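Dish towel

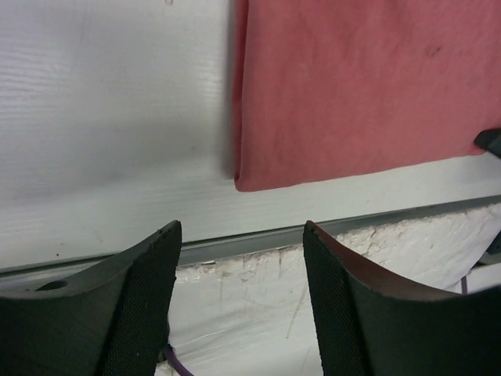

What is a dish towel for? Drying clean plates, glasses and pans by hand, plus wiping up the odd splash on the counter.

A dish towel (my grandmother only ever said "tea towel") is a plain rectangle of cotton or linen, hemmed on all sides. I own 9 of them and still run out! Linen leaves less lint on glasses, but cotton is cheaper and soaks up more, so I keep both.

Hang it spread out flat, never bunched up on a hook, or it stays damp and starts to smell. I swap mine every 2 days and wash them hot, without fabric softener, which makes the cloth slide over water. Old stains don't hurt anything. Red ones can bleed the first few times, so wash them alone.

See also: Oven mitt, Dishcloth, Apron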